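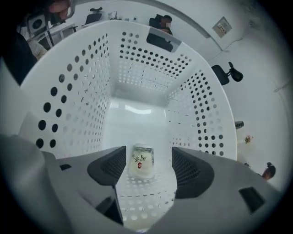 Geetha Poduval은 지난 중간보고서를 읽고, 식사를 몇 번 냈는지는 잘 알겠는데 그 식사를 누가 왜 그만 받게 되었는지는 한 줄도 없다고 답장에 썼습니다. 맞는 지적이라고 생각합니다. 그래서 이번 보고서는 그만두신 분들의 이야기부터 적겠습니다.

Okness 공동부엌 사업 진행 보고
받는 곳: Mahrous 기금 지역사업 담당
작성: Edileuza Tavares
작성일: 2022년 12월 22일

공유 11 댓글 3

1. 식사를 그만 받으신 분들

5월에 사업을 시작한 뒤로 이번 보고 기간이 끝날 때까지, 명단에서 이름을 빼신 분은 11명입니다. 저는 처음에 이것을 음식이 입에 맞지 않은 결과로 이해했습니다. 그러나 전화를 드려서 천천히 여쭈어 보니 사정이 달랐습니다.

가장 많은 이유는 시간이었습니다. 우리는 저녁 식사를 오후 네 시 반에 배달하고 있었습니다. 운전을 맡은 사람들의 퇴근을 생각해서 정한 시간입니다. 그런데 어르신들께서는 네 시 반에 받은 국을 여섯 시 반에 다시 데우셔야 했습니다. 한 분은 가스불 앞에 서 있는 일이 무서워서 식은 국을 그대로 드셨다고 하셨습니다. 그 말씀을 들은 다음 주부터 북쪽 노선은 다섯 시 반 출발로 바꾸었습니다. 남쪽 노선은 아직 바꾸지 못했습니다. 차가 한 대이고 북쪽을 먼저 돌기 때문입니다.

두 번째 이유는 양이었습니다. 혼자 사시는 분께 일인분이 많습니다. 남기는 것이 미안해서 신청을 취소하셨다는 말씀을 두 분께 들었습니다. 지금은 신청서에 ‘적게’ 칸이 있습니다. 칸을 만든 뒤에 한 분이 다시 신청하셨고, 다른 한 분은 생각해 보겠다고 하셨습니다.

이사를 가신 분도 계시고, 따님 댁에서 지내게 되신 분도 계십니다. 이런 경우는 사업의 문제로 보지 않았습니다.

2. 식사 제공

이번 보고 기간에 제공한 식사는 모두 1,768식입니다. 이 중에서 428식은 부엌에 직접 오셔서 드신 점심이고, 나머지는 배달입니다. 신청서를 쓸 때 우리는 직접 오시는 분이 절반쯤 될 것으로 적었습니다. 이 예상은 틀렸습니다. 길이 가파르고 버스 정류장에서 부엌까지 앉을 곳이 없다는 점을 제가 충분히 생각하지 못했습니다.

점심에 오시는 분들은 식사 후에 오래 계십니다. 처음 계획서에는 한 시 반에 문을 닫는다고 썼지만 실제로는 세 시가 넘어서 닫는 날이 많았습니다. 난방비가 예산보다 더 나온 것은 이 부분과 관계가 있습니다. 저는 닫는 시간을 계획대로 되돌리고 싶지 않습니다. 대신 다음 분기 예산에서 인쇄비를 줄이고 난방비 항목을 늘리는 것을 허락해 주시기를 부탁드립니다. 자세한 금액은 별지에 있습니다.

3. 식단

식단은 Thenmozhi Acharya와 Krishnamoorthy Thomas가 번갈아 짜고 있습니다. 두 사람의 방식은 많이 다릅니다. Thenmozhi는 한 달 식단을 미리 정하고 재료를 한꺼번에 주문합니다. Krishnamoorthy는 시장에서 그 주에 싼 것을 보고 정합니다. 비용을 비교하면 큰 차이가 없었습니다. 다만 미리 정한 달에는 소금을 적게 드셔야 하는 분들의 음식을 따로 준비하기가 쉬웠습니다. 그래서 1월부터는 주요 반찬만 미리 정하고 국과 나물은 그 주에 정하는 방법으로 해 보려고 합니다.

콩비지찌개와 무나물은 거의 남지 않았습니다. 카레는 의견이 갈렸습니다. 냄새가 좋다고 하시는 분도 계셨고, 이런 것은 손주나 먹는 음식이라고 하시는 분도 계셨습니다. 생선은 가시 때문에 배달에서는 뺐고, 점심에만 냅니다. 김치는 잘게 썬 것과 보통 것을 나누어 담습니다. 작은 일이지만 이것 때문에 고맙다는 전화를 가장 많이 받았습니다.

4. 위생과 시설

보건 담당자의 점검은 한 번 있었습니다. 지적 사항은 냉장고 온도 기록이 주말에 비어 있는 것이었습니다. 주말에는 음식을 만들지 않아서 기록이 필요 없다고 저는 잘못 알고 있었습니다. 냉장고에 재료가 남아 있으면 기록해야 합니다. 지금은 주말에도 한 사람이 들러서 아침에 온도를 적습니다.

환풍기는 고쳤습니다. 소리는 아직 큽니다. 수리하신 분 말씀으로는 모터를 바꾸어야 조용해진다고 하는데, 견적이 높아서 이번에는 하지 않았습니다. 뒷문 문턱은 낮추었습니다. 보행기를 쓰시는 분이 앞쪽 계단으로 돌아가지 않아도 됩니다.

도마와 칼은 채소, 고기, 생선으로 나누어 색을 정했습니다. 처음에는 색을 벽에 글로만 써 붙였더니 바쁜 시간에 섞어 쓰는 일이 생겼습니다. 손잡이에 같은 색 테이프를 감은 뒤로는 섞이는 일이 줄었습니다. 테이프가 물에 약해서 자주 갈아야 하는 점은 불편합니다.

5. 사람

일하는 사람의 근무표는 Attila Szekeres가 만듭니다. 여름에는 사람이 모자랐습니다. 특히 방학 기간에 아이를 돌보아야 하는 분들이 오전에 나올 수 없었습니다. 우리는 그 기간에 배달을 하루 쉬고, 전날에 두 끼를 함께 드렸습니다. 이 방법을 좋아하지 않으신 분이 계셨습니다. 음식보다 사람이 오는 것을 기다리신다는 말씀이었습니다. 내년 여름에는 음식은 전날에 드리더라도 쉬는 날에 전화를 한 통씩 드리려고 합니다.

배달하는 사람에게는 한 가지 부탁만 했습니다. 문 앞에 두고 가지 말고, 얼굴을 보고 드리는 것입니다. 얼굴을 보지 못하면 부엌에 연락합니다. 이 약속으로 한 번 도움이 된 일이 있었습니다. 욕실에서 넘어지신 분을 배달하던 사람이 발견하고 구급차를 불렀습니다. 그분은 지금 댁에 돌아오셔서 점심을 받고 계십니다. 허락을 받지 않아서 성함은 쓰지 않습니다.

6. 하지 못한 일

신청서에 적은 요리 교실은 열지 못했습니다. 혼자 사시는 남자 어르신을 위한 교실이었고, 세 분이 관심을 보이셨습니다. 그런데 부엌을 쓸 수 있는 시간이 오후 늦은 때뿐이었고, 그 시간은 배달 준비와 겹칩니다. 배달 출발을 늦춘 뒤로는 더 어려워졌습니다. Histcombe 쪽 모임방에 작은 조리대가 있어서 그곳을 빌릴 수 있는지 물어보고 있습니다. 답은 아직 받지 못했습니다. 요리 교실을 위해 받은 금액은 쓰지 않고 따로 두었습니다. 돌려드려야 하는지, 다음 해로 넘겨도 되는지 알려 주시면 그대로 하겠습니다.

만족도 설문도 계획만큼 하지 못했습니다. 종이 설문지의 글씨가 작았고, 질문이 길었습니다. 제가 쓴 한국어 문장에 어색한 곳이 있어서 뜻을 다시 물으신 분도 계셨습니다. 설문지는 다른 분께 고쳐 달라고 부탁하였고, 다음에는 질문을 줄여서 전화로 여쭈려고 합니다.

7. 다음 기간의 계획

남쪽 노선의 시간을 늦추는 일을 먼저 하겠습니다. 차를 한 대 더 빌리는 방법과, 가까운 집은 걸어서 배달하는 방법을 비교하고 있습니다. 걸어서 가는 방법은 돈이 들지 않지만 겨울에 길이 어는 날이 걱정됩니다. 2월까지는 결정하여 알려 드리겠습니다.

정류장과 부엌 사이에 의자를 놓는 문제는 구청에 문의하였습니다. 길의 폭 때문에 현장을 보아야 한다는 대답을 받았습니다. 방문 날짜가 정해지면 담당자께서도 함께 오실 수 있는지 연락드리겠습니다.

영수증 사본과 항목별 지출표는 별지로 보냅니다. 10월 가스 요금 영수증은 한 장이 번져서 글씨가 잘 보이지 않으므로 가스 회사에 다시 발급을 요청하였습니다. 받는 대로 우편으로 보내 드리겠습니다.

Edileuza Tavares 드림

공유 11 댓글 3

관련 글
Okness 공동부엌 중간보고: 첫 여름
Histcombe 모임방 대관 안내
Canumetti 마을 반찬 나눔, 두 번째 해를 시작하며
Mahrous 기금 지출표 작성 방법
겨울철 배달 시간 변경 알림(북쪽 노선)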